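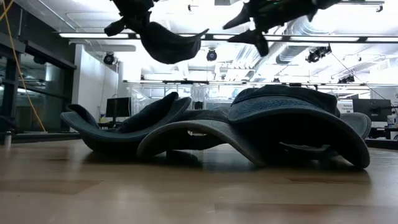
About Nernano

Nernano sells plain caps, and we are suspicious of most things said about caps, including some things we used to say ourselves. If you came to this page for a founding story with a mountain in it, you will be disappointed. We started in a rented unit in Purdale with a borrowed steamer and a supplier who would not return calls. The supplier is gone. We still have the steamer, and the people we borrowed it from have stopped asking.

What we sell

Caps without writing on them. We carry four shapes, which is one more than we think anybody needs, but the low one sells well in March and we are not above taking the money. Every so often a customer tells us we should do a limited edition. We have looked at how limited editions work in this trade, and mostly they are the normal edition with a number sewn inside. We will pass on that for now.

Sizing is the part of this business we trust least. "One size fits most" has always struck us as a strange promise to make to a stranger. Most of whom? We give the inside measurement at the tightest and loosest setting of the strap, taken with a cloth tape, and you can hold that up against your own head. If your head falls outside the range, please don't order one hoping it will stretch. It might, a little, and then it will look like a cap that has been stretched.

Who makes them

Our sewing is done by Pîrvu, a workshop we have used for six years. Before that we went through an agent who showed us very nice photographs of a factory. When we asked to visit, the factory moved, and then moved again. So now we visit. We don't announce it far ahead, and we pay for our own lunch.

We are often asked whether our caps are sustainable. We don't know what the person asking means by it, and we are not sure the companies answering yes know either. What we can say is that a cap uses cloth, thread, dye and a truck. If yours is still in one piece, keep wearing it. We would like your business, but not badly enough to tell you a new cap is good for the planet.

Repairs

We replace straps and sweatbands on anything we sold, for the cost of the postage. Up to the end of last year we had done 3,338 of these. A consultant told us this was a "loyalty driver" and suggested we give it a name and a logo. It is called repairs.

Brims are another matter. Once a brim has been through a washing machine and come out folded, we can't do much for it, and we doubt the online trick with the coffee mug does much either. We tried it on seven of our own. Two came out slightly better, and one was a good deal worse.

Davlow

Davlow is our second name, used for caps sold to schools and clubs. It's the same cap in larger quantities, with room left on the front for a badge. We were advised that a separate name would make it feel like a separate product. We are not convinced it has, but the labels were already printed - a lot of labels - so Davlow it is until they run out.

Reviews

We don't put star ratings on our pages. We have seen how easily they are bought, having been offered some. If something is wrong with your cap, write to us through the contact form and a person in Purdale will read it, usually within a day or two. Complaints get answered before compliments.

Page last checked 30/04/2023. Prices are on the shop page and do change.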